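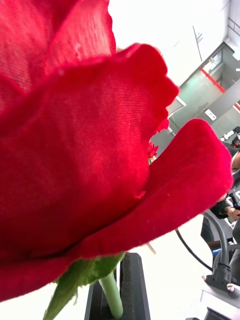
We came to the Eklund hall in Gollutlow at 11 in the morning, when the artificial flower fair was already full of people. The entrance is free but the coat room is not, so bring small coins.

I wanted mostly to see the roses. At the Dasance stand they sell them by the stem and also in boxes of 12, and the lady let me touch as many as I liked. From far away a cloth rose can look very real. Near the face you see the weave of the fabric, and the red is brighter where the light falls on the petal and almost dark in the folds. Red cloth also collects lint very easily. She told me to use a soft dry brush and never water.

After this we went to Todum, in the back part of the hall, where they show how the petals are cut and curled over a warm metal ball. The demonstration takes 30 minutes and it is standing only, my knees were not happy. The woman who made the petals spoke quietly, so try to stay in front.

I bought three red roses and one bunch of small flowers for my kitchen window. The coffee was weak. The bus number 82 stops behind the hall and goes back to the station until the evening.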